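Notes on collecting demonstrations, part four

May 2019

The third part of this series covered mounting and calibration. Since then I have mostly been recording, and the notes below are about what I kept, what I threw away and why the second number is larger than I would like.

The task is the same as before: pick up a small item from the table and put it in a basket. The tool is held in the hand, with a camera on it looking past the two fingers. The arm is not involved at this stage. I do the movement, the recorder (still Nilevow, still the March build) stores the video and the finger opening, and the learning code sees only those two streams plus the estimated path of the tool.

I recorded 170 takes at the Plesau flat. Of these, 86 went straight into the training set. Another 37 were usable after trimming the start, where I had pressed record and then stood there deciding which item to use. The rest were rejected, nearly all for one of two faults. Either the path estimate jumped when the camera came close to a plain surface, or I closed the fingers faster than the arm will be able to.

The jumps are easy to find. I plot the speed of the tool against time and look for spikes that a human wrist could not produce. The fast closes are harder, as they look perfectly good on video. I now check the finger opening separately and reject anything above the limit I set in the config file.

A wood grain this fine gives the tracker less to hold on to than I had assumed. The basket is much better, with its woven cord and strong corner, and takes that keep part of it in view drift less. I have started each take with the basket already visible for that reason, although it does narrow the range of starting positions the system learns from. 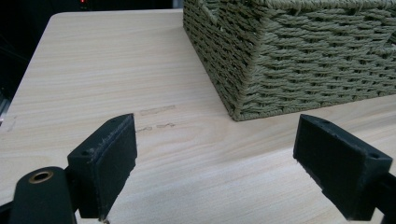

Fingers open over bare table, basket corner at upper right. Note the fraying on the left pad.

The pads need a decision. The left one has a worn upper edge and the right one is cleaner, so the two no longer look alike to the camera. If I replace both, the old takes and the new takes will differ in the part of the view that is always present. Cellomley sells the sheet I cut them from and I have enough for several pairs. My current plan is to finish this set on the old pads, change them, then record 16 more takes and see whether the error on those is any worse.

I have left the brownish marks on the table alone. Pylypenko, my labelling script, twice proposed the upper one as an item to be picked up, so it now has a minimum height test. Cleaning the wood would have been quicker, but I want the marks in the data.

Still to do: vary the lighting, move the basket to the left side for half the takes, and rename the folders so that they sort properly. The trimming script is in the usual place. It overwrites its input, so copy the takes first.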